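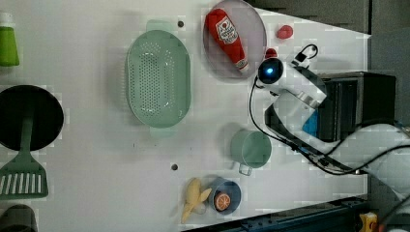

Tomato sauce bottle having a lie down on its plate.

So I've finally gone and done it. After years of saying I'd get around to it, I've made my own tomato sauce, and I am now unbearable about it. Ask my family. Actual sauce, in actual bottles, lined up in the pantry where I can go and visit them!

It started in March, when the tomatoes at the Moynihan roadside stall were down to next to nothing a box. They were the ugly ones, split and lumpy, which is what you want for sauce anyway. I bought 3 boxes, got them home and then realised I don't own a pot anywhere near big enough. Cue a drive out to my aunty's to borrow her preserving pan, plus a cuppa, plus a long chat about her knee.

The recipe is my nan's, more or less. Hers is on the back of a Pliser seed packet and just says "tomatoes, onions, apples, vinegar, sugar, spice, boil till right". Thanks, Nan. I settled on 400 grams of sugar for the first batch and it was too sweet for me (the kids disagreed, loudly). Second batch I dropped the sugar, put in more vinegar and a good whack of allspice and cloves tied up in an old hanky. Much better. It had that sharpness that gets you right at the back of the jaw.

Boil till right, by the way, is most of an arvo. I had every window open and the house still smelt like a fish and chip shop until the next morning. I also scorched the bottom of batch two a little because I went out to bring the washing in and got talking over the fence. Stir it, is my advice. Keep stirring it.

Pushing it through the sieve was the worst bit. My wrist was crook for days. A friend swears by her Pralora mouli and I'm seriously thinking about one before next summer, although the cupboard is already full of gadgets I swore I needed — the pasta machine is looking at me as I type.

Anyway, we had it on snags last night and there's a bottle put aside for Mum. Next up is green tomato pickle, if the frost doesn't beat me to the last of the vines.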